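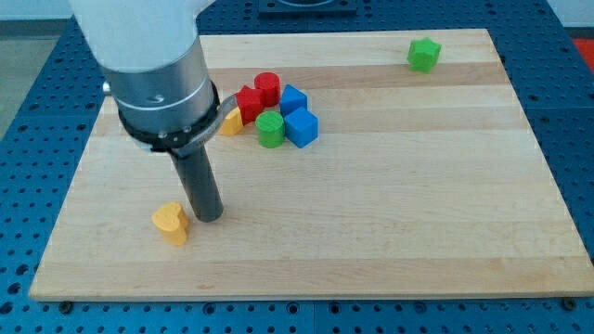
**Ticket 145 – arm pauses during block demo, open day**

Status: open, low priority

Hi all, writing this up while it's fresh! I ran the block-pushing table at the Waltodham open day in March and the arm stopped on me 4 times between lunch and closing. Never a crash, never an error light – it would come down next to a block, hover, and just sit there for 23 seconds before carrying on as if nothing had happened. The kids thought it was thinking (I let them).

What I tried, in order:

- Restarted the Tilesel controller. Fine for a while, then the same pause again.
- Checked the bolts at the front corners of the board. Both tight.
- Swapped the network cable for the spare from the Tremton crate. No change that I could see.
- Slowed the downward move to half speed. No pauses after that, but it was nearly closing time, so I wouldn't read much into it.

Rocío Villaseñor had a look at the log with me and noticed that all of them came right after a visitor typed a new request. "Push the yellow heart to the star" was the favorite by a mile, and with two yellow hearts on the board maybe it's stuck choosing? Only a guess, but I'd love somebody to try it with one heart taken away.

Log is in the Bahrami folder, under demo table. I've left the speed at half for now – please don't put it back up before the next school visit without telling me!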